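Setup and Upkeep of a Two-Arm Assembly Cell

Project report, Mechatronics Lab course, second term

1. Background

The Bratu cell is a two-arm robot station used for peg and knob placement work. It was built by an earlier project group and handed over to us in October with a short parts list, a folder of settings files and no maintenance record. When we took it over, the arms could be powered on and moved, but placements on the task board were missing often enough that no group could use the cell for a full lab session.

Our assignment was to get the cell back to a known condition, write down how that was done, and leave a routine that the next group can follow. We were not asked to write new motion programs. All tests in this report were run with the placement program that came with the cell, with only the board position and the hand settings changed.

The arms and hands are from Brenine. The task board and its pegs were made in the school shop from drawings kept under the project name Fidik. The controller software is Staretti, in the version that was already installed. We did not update it, because the settings files from the first group would have had to be converted and we had no way to check the result.

2. Condition at handover

We spent the first two sessions only looking and measuring. The findings were as follows.

The board was held to the table with double-sided tape. It could be shifted by hand with moderate force, and the old tape had left residue that kept one corner slightly raised. With the long side of the board running away from the robot's body, an error in angle at the near edge turns into a larger error in position at the far end. This matched what we saw in the first test runs, where the far pegs missed more than the near ones.

The left hand closed normally. The right hand closed unevenly, with one finger arriving late. The delay was small but visible, and it pushed small pegs sideways during the grasp.

The hand cables had been tied to the forearms with plastic ties at two points. One tie on the right arm was tight enough to mark the cable jacket. When the wrist was turned to the end of its range, the cable was pulled straight.

The zero positions stored in the controller did not match the marks on the joints. The difference was largest in the left wrist.

The pegs themselves were in fair condition. Several had small burrs from printing, and one of the thicker cylinders was too wide to enter its seat without being pressed. We sanded it and the burred pegs before any further testing, so the results below were all obtained with cleaned parts.

3. Setup

3.1 Board

We removed the tape and cleaned the table with isopropyl alcohol. A corner stop made from angle stock was clamped to the table and squared against the front edge, and the board was pushed into it. Once the position had been taught we fixed the board from below with two screws and took the stop away, because it was in reach of the left hand in some poses.

The board position is taught by touching a pointed tool to three holes. The old instructions used three holes close together in the near half. We moved two of them as far apart as the arms could comfortably reach. This is the change that helped most, and it cost nothing. The order in which the holes are touched matters to the software: the first is the origin, the second sets the long direction, and the third sets the side. Entering the second and third in the wrong order gives a board that is mirrored in the software. We did this once. The arm moved off to the wrong side at slow speed and was stopped with the emergency stop, without damage.

3.2 Zeroing the arms

Each arm was moved by hand, brakes released, until the marks on each joint lined up. Two people are needed for this. One holds the forearm and the other works the release, since the arm drops when the shoulder brake is let go. We zeroed from the shoulder outward and finished at the wrist. After each arm was done we saved the settings under a new name and kept the old file.

A check pose was then added. Both arms move to a position above the board and stop, and the height of each wrist above the table is measured with a gauge. The values are written in the logbook. If a later reading is off by more than 2 mm, the arm has to be zeroed again before any work is done.

3.3 Hands

The late finger on the right hand was traced to a tendon that had gone slack. The palm cover is held by four small screws. Under it there is an adjusting screw for each finger. We turned the one for the slow finger a quarter turn at a time and closed the hand on a test cylinder after each turn. It took five turns of this kind before all the fingers arrived together. Going further made the finger arrive early and the motor ran warm, so we went back by one step.

Closing force was set separately for small pegs and for the thicker cylinders. With the force used for the cylinders, small pegs tended to rotate in the grip and came down tilted. The lower setting is now the default at startup, and the program raises it only for the large parts.

3.4 Cables

All ties were removed. The hand cables now hang in a loose loop below each arm and are fixed at the base only. We tried a spiral wrap first, but it was stiff and pulled on the wrist. The loose loop looks less tidy and has to be watched – a loop that hangs too low can reach the table and drag over the board. The length was set by turning each wrist to both ends of its range and leaving enough slack that the cable never went straight.

4. Working check

After the setup was finished, the cell was checked with the right hand on a small part and the left hand held open and raised on the other side. The knob stays between the hands during this check, so it also shows whether the two arms keep enough distance from it and from each other. 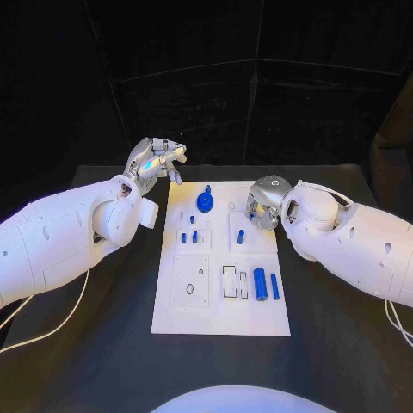

Figure 1. Both hands over the far half of the task board, right hand closed above a small blue part, left hand open.

The check is run at reduced speed. The operator looks for three things: that the closed hand does not touch the raised plate, that the open hand keeps clear of the knob, and that the cables move freely. If the fingertips brush the plate, the approach height is raised in steps of 1 mm. We ended up with a slightly higher approach on the right side than on the left.

Light turned out to affect the work more than we had planned for. The cell has a black fabric backdrop, and with the room lights on there were reflections from the metal fingers that disturbed the peg detection. We switched the room lights off and used only the lamp aimed at the board. The lamp position is marked on the floor with tape.

5. Results

We ran 32 placements before the setup work and 32 after it, using the same parts in the same order. A placement was counted as good if the peg stood in its hole without help. Before the work, 17 were good. After the work, 29 were good.

Of the three failures after the setup, two were with the same small peg. It has a slightly larger diameter than the others, even after sanding, and should be printed again. The third was a dropped cylinder. We could not repeat that one and do not know the cause.

The number of runs is small and the comparison should be read with that in mind. We also changed several things together, so the figures do not show how much each change contributed. A better plan would have been to repeat the test after each step, but only the last two sessions were left for testing.

6. Maintenance routine

The routine below was tried by another group from our course, who had not worked on the cell before. They finished the start-of-session part in over 20 minutes the first time and needed help at one point, the gauge reading. We rewrote that step afterward.

Start of session
Check the emergency stop with the arms at rest.
Wipe the board and the fingertips with a dry cloth.
Run the check pose and write both wrist heights in the logbook.
Close each hand on the test cylinder and watch for a late finger.
Turn both wrists through their range and watch the cables.
Run the working check from section 4 at reduced speed.

Once a month
Check the two board screws.
Inspect the cable jackets near the wrists and at the base.
Open the palm covers and look for frayed tendons.
Teach the board position again and compare with the saved values.

Every 1000 grasps
Test finger timing and readjust if needed. Staretti keeps a grasp count for each hand, and it has to be reset by hand after the work is done.

7. Problems still open

The left wrist lost a little of its zero between two sessions. It was still within the limit, but it had moved in the same direction both times we looked. We suspect the coupling inside the wrist and did not open it, as this needs a tool the lab does not have. The next group should follow the readings in the logbook and have the wrist opened if the drift goes on.

On the right arm there is an open section near the wrist where the inner parts can be seen. Dust and sanding residue can get in. A simple cover could be printed, provided it leaves the joint free. We drew one but did not have time to fit it.

The lamp is on a tripod and gets bumped. A fixed mount on the table would be better.

Spare tendons should be ordered. There was one left in the drawer at the end of our project, and it fits only the thumb.

8. Files handed over

The logbook, the old and new settings files, the board drawings with the changed teaching holes marked, and the drawing for the wrist cover are in the Fidik folder on the lab computer. The gauge, the test cylinder and the pointed tool are in the top drawer under the cell.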